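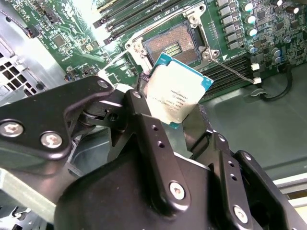

Xeon processor over the socket on a server motherboard

Switching from engineering to law at 31 - conversion course or full degree?

Posted by Siltness

I have an engineering degree and I've worked in hardware support for 10 years. I want to move into law, probably contracts or intellectual property. As far as I can tell I can either do a conversion course or go back and do a full law degree from the start. I live in England and would need to keep working at least part time.

My questions are really these. Do firms look down on the conversion route? Is it possible to study it in the evenings? And does a technical background help at all, or will they just see someone who started late? My degree was a lower second, if that makes a difference. I have 2,000 pounds put aside, which I know won't go far.

Fudov

I did the conversion course part time, two evenings a week plus some Saturdays, while working in an office. It took me two years. Nobody at any interview asked why I hadn't done a full law degree. They asked about my old job and why I wanted to leave it, so have a proper answer ready for that.

You don't need a law degree to qualify as a solicitor in England. You need a degree in any subject or something equivalent, then you have to pass the SQE in two parts, do two years of qualifying work experience, and meet the character requirements. The work experience can be spread over up to 4 different employers, and paralegal work can count if it's signed off properly. If you want to be a barrister the rules are different and you would need the conversion course and then bar training.

On the lower second - some of the large firms filter on it, plenty of smaller ones don't. I sent off 139 applications before I got a training place, and the one I got was at a firm with six solicitors. For intellectual property your engineering will help. Look at patent attorney work as well, it is a separate profession with its own exams and they want science and engineering people.

The money is the hard part. Check the exam fees on the regulator's site before you commit to anything, they go up. Some employers will pay if you are already working for them.

Degefa

do the full degree, its more respected

Fidau

I don't agree with the answer above. Three more years of fees is a lot when you already have a degree, and you may not get student funding for a second one. Ask about that first.

What I would do is apply for paralegal or contracts assistant jobs now, before paying for any course. Your own company may have a legal or procurement team - ask if you can help with supplier contracts. I moved across that way in February and it has told me more about the work than the open evenings did. If you still like it after six months, book the course then.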